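Cumville Residents Forum
Board: Library and Public Facilities
Topic: Proposed change to study room reservations at the Bondcombe branch

bondcombe_desk
Members are advised that the branch is reviewing its reservation rules for the study rooms. Under the draft, a reservation would be held for 13 minutes past its start time and then released to the next person waiting. The present rule sets no limit. Comments may be posted in this thread through the end of June.

carretero_st
I support the draft. On Tuesday I waited outside a reserved room for most of an hour and no one came to claim it. A clear limit would be fair to everyone.

mapleside66
I must respectfully disagree. The Route 27 bus is frequently late, and those of us who depend on it would lose our rooms through no fault of our own. A grace period of half an hour would be more suitable.

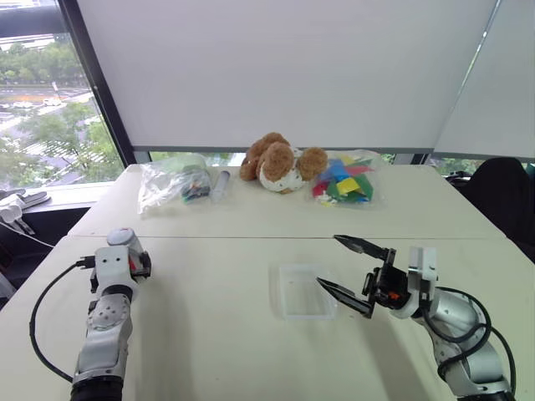
I would also ask that patrons be permitted to call the desk and extend the hold. The Flesari branch already allows this, and I have used it twice without difficulty.

carretero_st
Half an hour is too long when the reservation itself lasts only one hour. The phone extension is a reasonable request, provided it may be used once per visit.

quietfloor
The draft does not address repeat bookings. The same groups hold the larger room every evening, and a grace period will not change that. I request a weekly limit for each card.

bondcombe_desk
Thank you for these comments. The phone extension will be added to the draft for review. A weekly limit would require a change to the card system and cannot be considered at this time - it has been noted for the fall review.

quietfloor
I do not find that answer satisfactory. The sign-in sheet at the desk would serve the purpose with no change to any system.

mapleside66
I agree with the previous poster on the sign-in sheet. Will the phone line be answered after 6 p.m.?

bondcombe_desk
The line is answered until closing.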